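第四讲　木材的含水率、胀缩与木柄工具的配合

课程：材料与手工工具基础
适用：二年级，先修“工程材料导论”

一、本讲范围

上一讲讨论了木材的宏观构造，本讲处理水分与尺寸的关系，并将结果用于木柄与锤头的连接。金属锤头的热套工艺不在本讲范围内，见第七讲。推导中凡未注明者，温度均取室温，木材均指无缺陷小试样。

二、含水率的定义

木材含水率以绝干质量为基准：

MC =（m1 − m0）/ m0 × 100%

其中 m1 为试样当前质量，m0 为绝干质量。分母取绝干质量而不取湿质量，因此生材的含水率可以超过 100%，作业中每年都有人在此处出错。

木材中的水分为两部分。自由水存在于细胞腔内，其增减影响质量和导热性，对尺寸基本没有影响。结合水存在于细胞壁内，与纤维素、半纤维素的羟基以氢键结合，其增减直接引起细胞壁的胀缩。自由水排尽而细胞壁仍处于饱和时的含水率称为纤维饱和点（FSP），多数树种在 25% 至 30% 之间，计算时统一取 28%。

三、平衡含水率

木材置于恒定温湿度的空气中，经足够长时间后含水率趋于定值，即平衡含水率（EMC）。EMC 随相对湿度升高而升高，随温度升高而略有下降。同一相对湿度下，由湿变干（解吸）得到的 EMC 高于由干变湿（吸湿）得到的 EMC，此现象称为吸湿滞后。

工程上要求木制件在加工前预先调整到使用环境的 EMC。北方采暖期室内 EMC 可低至 6% 左右，南方梅雨季节可达 16% 以上。一把在南方制成的木槌运到北方使用，柄部松动属于可以预见的结果。 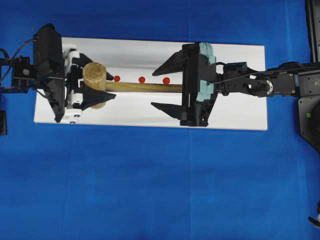 四、各向异性胀缩

木材的胀缩在三个方向上差别显著。从纤维饱和点干燥至绝干，典型范围如下：

纵向：0.1% 至 0.3%
径向：3% 至 6%
弦向：6% 至 12%

纵向收缩小，原因在于次生壁 S2 层微纤丝与细胞长轴夹角较小，水分子进入微纤丝之间时主要使其横向分离。径向小于弦向，一般归因于木射线的约束以及早晚材的相互作用，各家解释不完全一致，本课不作要求。

在纤维饱和点以下，近似认为尺寸变化与含水率变化成正比：

ΔD = D × S × ΔMC / FSP

式中 D 为初始尺寸，S 为该方向的全干缩率。该式在含水率 6% 至 14% 区间内误差可以接受，接近纤维饱和点时偏差增大。

算例：柄径 25 mm，弦向全干缩率 8.4%，含水率由 14% 降至 7%。
ΔD = 25 × 0.084 × 7 / 28 = 0.525 mm
若头部孔径不变，则原有的过盈量须大于此值，连接方能不松。实际上孔径也随头部材料变化，见下节。

五、孔与柄的配合

头部为实木时，孔壁同时含有端面纹理和侧面纹理。自由收缩条件下，孔的各方向尺寸与周围材料按同一比例变化，即木材干燥时孔缩小而非扩大。柄与头材质、纹理方向、含水率变化均相同时，理论上配合不变。通常柄的轴线与头部纤维垂直，柄截面在两个方向上均为横纹，孔在一个方向上为顺纹，几乎不缩，因此松动首先出现在头部的纤维方向上。

头部为压缩木或层积材时，情况有所不同。压缩木在密化过程中储存了弹性变形，吸湿后除正常膨胀外还会部分回复，厚度方向尤为明显，称为回弹。经高温处理或树脂浸渍可以减小回弹，但不能完全消除。对此类材料不得直接套用第四节的公式。

六、压缩定形

需要单独说明一种常见的误用：柄松后浸水。浸水使柄膨胀，但受孔壁约束，横纹方向的应力超过比例极限后产生塑性压缩。再次干燥时，柄的尺寸小于浸水之前。每循环一次，间隙增大一次。旧教材称之为“压缩定形”，车间里多称“泡死”。

正确做法是补打楔子，或更换含水率合格的新柄。单楔的楔面应与头部纤维方向垂直，使胀紧力沿头部顺纹方向作用；若方向打反，则易沿纹理劈裂头部。

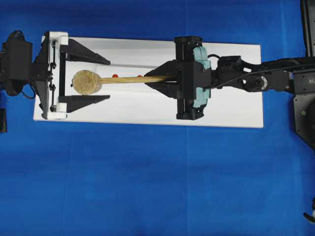
七、测量方法

1. 称重法。烘箱温度 103 ± 2 ℃，烘至前后两次称量之差不超过规定值。准确，但破坏试样。
2. 电阻法。纤维饱和点以下，电阻的对数随含水率升高而下降，有效范围约 7% 至 28%。需作树种修正和温度修正，探针的插入方向依仪器说明书。
3. 电容法。不损伤表面，受密度影响较大，适合同批材料的相对比较。

实验课使用前两种。电阻法读数低于 7% 时不予记录，写“低于量程”。

八、参考讲义

Angeliki Kalogeropoulos，《木质连接中的湿应力》，Rarnbridge 讲义汇编，第 2 章。
Torquil Baxter，《手工具柄的选材》，同上，附录部分可不读。

九、作业

（一）生材试样质量 86.4 g，绝干质量 48.0 g，求含水率，并求其中自由水的质量。纤维饱和点取 28%。
（二）山毛榉板宽 180 mm，弦切，全干缩率 11.2%，含水率由 12% 升至 15%，求宽度变化。
（三）说明为何木槌柄通常要求纹理通直，斜纹柄除强度下降外，在胀缩上还有何后果。
（四）试样初始含水率 40%，干燥至 10%，某生将 ΔMC 取为 30% 代入第四节公式。指出错误并改正。

作业六月前交齐，第（二）题保留两位有效数字。

勘误：上一讲讲义中“导管”一处误写为“管胞”，在环孔材一段，请自行更正。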